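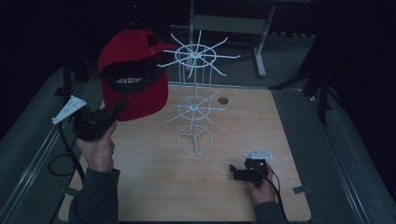 4.2 Reporting of incidents by small firms

The survey was sent to 4,000 firms with fewer than 50 staff, and 1,254 returned a complete form. Most had a written rule on passwords. Far fewer had a rule on whom to tell when a password was lost or a suspect message had been opened. In Ramulley, where the local business register was used for the mailing, many owners said they would first ring the firm that sold them their computers.
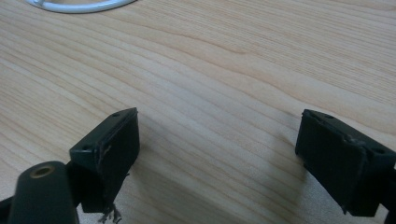

One respondent from Cletetti wrote that reporting had taken most of a morning, that the form asked for the same details twice, and that no answer had come by the time the accounts were restored from a backup. Similar remarks were made by other firms in retail and transport — less often by those in finance, which already report to a supervisor.

We coded the open answers in two passes. Answers that named a public body were kept apart from those that named a supplier or an insurer. Where a firm named both, the first one mentioned was used.
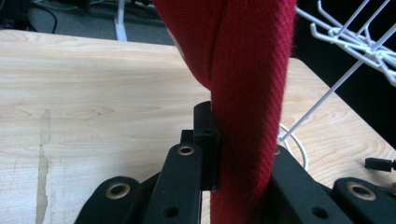

4.3 Effect of a single contact point

Bunier opened a single contact point for cyber incidents in December, ahead of the other regions. Its log holds 2,469 entries, many of them questions about unwanted mail. The entries carry no firm size, so they cannot be matched to our sample. We therefore compare only the kind of incident reported. False invoices lead in both sources, but locked files are rarer in the log than in the survey. Firms may take such cases straight to the police — the log does not record this.
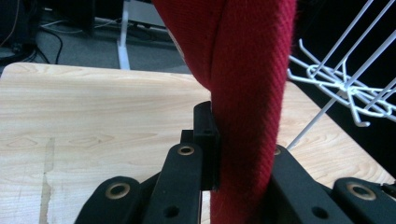 Figure 2. Views from the head and hand-held cameras.

The weighting follows Lu, with sector and region as the only variables. Leaving out region changes the order of the smaller incident types and has little effect on the rest.

Last updated: 26 Jul 2019

Filed under: Cybersecurity, Small business, Policy

We use cookies to improve your visit. By continuing to browse this site you agree to our use of cookies.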